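Come Sit With Our Neighbors: Conversation Partners Wanted at Bergeron House

Posted 5 August 2021

Hi, I'm Mervin Grewal, and I run the friendship program at Bergeron House, the old parsonage next door to Taltum Street Church. I'm looking for people who like tea, don't mind a long pause in a conversation, and can give us one evening a week through the winter.

We pair local folks with families who have come to town in the last few years. Most of ours are from East Africa, with a growing group from Nepal and a handful of Syrian households out on the Gerkum side of the river. We had 183 people on our list when I took over and we have 288 now, and I still have 51 waiting for a partner, which keeps me up at night (so does my dog, but mostly it's the list).

You'd visit one person or one family, usually in their home, sometimes at ours. You drink what they pour you. You practice English if they want to practice English, and if they'd rather teach you to make flatbread then you make flatbread! Last winter I spent four visits in a row helping a grandfather sort seed packets, and I don't think we said thirty words to each other. He came to my birthday.

People ask me whether this is a church thing. Yes, the church pays our heating bill and I pray for every family by name. No, we don't hand out tracts at the door. If someone asks what you believe, tell them, and then ask them the same question and really listen. Plenty of our partners aren't churchgoers, and two of our best are from the mosque on Rotetti Avenue.

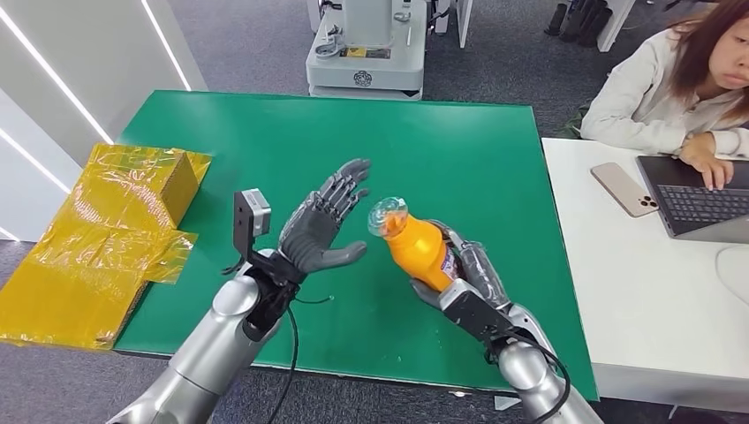
What I need from you

One evening a week until spring, two hours or so. A background check, which we pay for. Three training nights in the fellowship hall, with supper (tell me if you don't eat meat, we do a good lentil soup). You don't need a second language or a teaching certificate. A car helps, but we can pair you with somebody on your bus line.

I'd especially love to hear from women who are free in the daytime, as a lot of our moms are home alone with little ones and the evenings are chaos for them.

It's unpaid, I'm afraid, though there's a $500 fund for gas and bus fare and I'm not stingy with it. 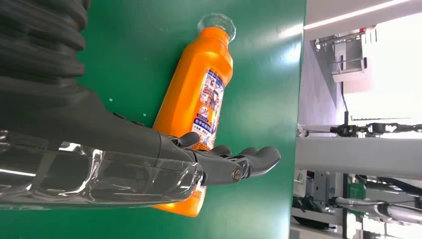

If you're on the fence, come by for coffee before you sign anything. The side door is open most mornings, and the doorbell is broken, so just holler up the stairs. You can also leave a note with your phone number at the church office and I'll call you back. I'd like to have names by the end of August so the first training group can start together, but if you read this later, come anyway and we'll find you a spot in the next one.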